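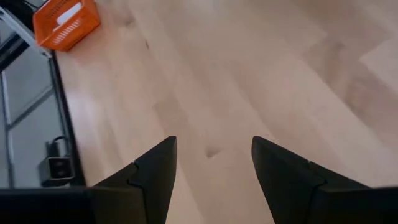 Light wooden flooring at the Gutbridge site.

Report of the visit to the Gutbridge flooring works

Members of the Fondell Housing Association's property team visited the Gutbridge works on 2024-05-03 at the invitation of the company. The purpose of the visit was to inform the choice of replacement flooring for the common rooms at Dillitz Court and Grajales House, where the present boards date from the original construction and have been sanded as often as their thickness allows.

The party was received by Yurani Agudelo, production manager, who gave a short account of the business. Gutbridge employs 254 people on a single site and has made boards there for 50 years. The greater part of its output goes to schools, sports halls and public buildings, and the remainder is sold through builders' merchants.

The tour began in the timber yard. Sawn planks are stacked under open-sided roofs with spacers between the layers, and remain there until their moisture content has fallen far enough for the kilns. Members asked how long this takes. The answer depends on the species and the season, and Ms Agudelo advised against accepting any supplier's promise of fast delivery on thick oak during the winter months.

From the yard the party passed to the kilns, of which six were in operation. Each load is weighed and sampled before it is released. Boards that have cupped or split are set aside and cut down for shorter lengths, and those that cannot be used go to the boiler house, which heats the kilns and the offices.

The machining hall was noisy and ear protection was issued at the door. Planing, profiling and end-matching are carried out in one line — grading is still done by eye at a long bench under daylight lamps. The graders explained the difference between the two upper grades, which several members had found hard to follow from the brochure. It lies mainly in the size of permitted knots and in the amount of sapwood.

Cristian Flores, of the technical department, then led a discussion on finishes. He recommended a hard-wearing lacquer for Dillitz Court, where the room is used for children's activities and is mopped daily. For Grajales House he considered oil suitable, provided that the association was prepared to renew it each year. Members noted that the maintenance budget does not at present allow for this.

Prices were not discussed in detail. The area to be covered at the two addresses is 797 square metres, and Gutbridge has undertaken to provide a written quotation, with samples in both finishes, before the property team meets in July. A second supplier will be asked to quote on the same basis.

The association thanks Gutbridge for its hospitality and for the time given by its staff.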